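**Flat-pack furniture** (also called knock-down or self-assembly furniture) is furniture sold as a set of separate parts, which the buyer puts together at home. It covers everything from bookcases and beds to garden chairs, and it is one of the cleverest everyday ideas in the modern household!

## Principle

A finished chair is mostly air. Take off the legs and the same chair slips into a shallow carton, so far more of them fit on a lorry or a shop shelf. The Posa stool, a small plastic seat first sold in the market town of Drundisden, shows how far this can go: 90 packed stools take up the floor space of 6 assembled ones.

Plastic seats are especially good fun to study. Ribs on the underside stiffen a thin panel for very little extra weight, and sockets moulded into the corners can hold the legs without a single screw.

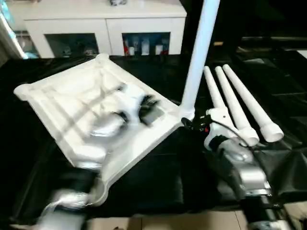 *Underside of a white plastic chair seat, with one leg upright in its socket.*

## Joints

The simplest joint is the push fit, where a slightly tapered leg wedges itself into a socket. The harder you sit, the tighter it gets – a lovely bit of thinking, and much older than plastic. Wooden stools have been made in a similar way for centuries. Other common joints include:

- cam locks, turned with a screwdriver
- dowels, usually glued
- bolts with barrel nuts, tightened with a hex key

Soomro connectors, a sprung clip used mainly in shelving, click together by hand and can be undone again many times over. 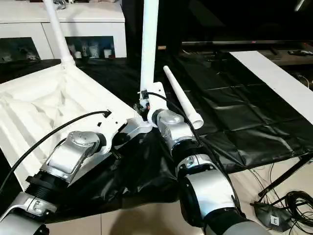

Maintained by the Household Design Department, Dreltex Museum

## Instructions

Most leaflets now rely on drawings with few or no words, so one sheet can serve buyers in many countries. Good ones show each part at a steady angle and turn the view only when the reader must turn the piece. The museum's leaflet collection holds 2,149 sheets, of which 121 deal with chairs and stools, and the early ones are a delight – dense paragraphs, tiny diagrams and a great deal of faith in the reader.

## Repair and reuse

Push-fit pieces come apart for moving house or winter storage, and a cracked leg can often be swapped for a spare. Cam locks in chipboard cope less well with being undone, as the holes tend to crumble.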